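I got to Mindora's open day at nine in the morning, which was a mistake, because the coffee didn't show up until ten. The upside was that I had the place nearly to myself (the parking lot too!) and could pester people with questions before the crowd rolled in.

Mindora sorts trash. Well, it wants to teach arms to sort trash, and for one day in November it opened the doors so the rest of us could come watch. Roland Goodall walked me through, talking fast and waving a granola bar. The software is called Grovel, after what you do when you're picking stuff up off the floor, and he's very proud of the name. They've logged 1,328 practice pickups with it so far, and 28 of those were Roland's own lunch leftovers.

I'd pictured something huge and scary behind glass. Instead I was standing by a plain white table with an arm on a column behind it, all silver tube and light blue caps, and I wanted one for my kitchen right away.
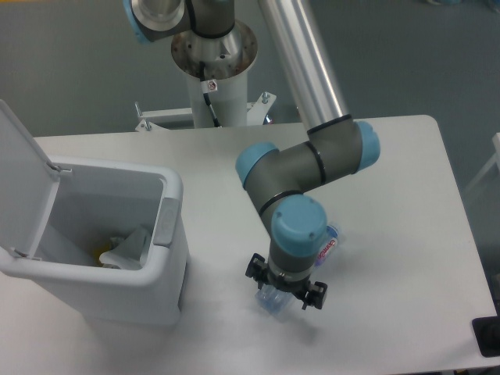 Radomir Radulović told me that bottles are the polite ones, and that if I wanted to see a robot suffer I should come back when they get to chip bags. He's spent months on chip bags. They crinkle, they fold, they slide out of the fingers, and every one lands in a different shape. I asked him what a good day looks like and he said 67 pickups without anybody swearing.

What surprised me most was how slow the whole business is. I kept leaning in as if that would help! There was a kid next to me, maybe seven, who yelled "come on, come on" at the arm the entire time, and by the third item I was doing it too.

After lunch they moved us to the back for a talk on Kobzar, the bigger sorting line they hope to have running next year. The goal is 1,000 items a shift. I'll admit I drifted off during the slides about conveyor belts, but I woke up for the part on smells (they're real, bring a jacket you don't love). Then I went back out front and watched the arm for another half hour, and I missed my bus.

COMMENTS

Druretti
We went in the afternoon and couldn't get near the table. Go early, coffee or no coffee.

mapleandrust
Did they say what happens with bottles that still have soda in them? My curbside pickup won't take those.

tess_k
My son may be the "come on, come on" kid. Sorry. He's still talking about it.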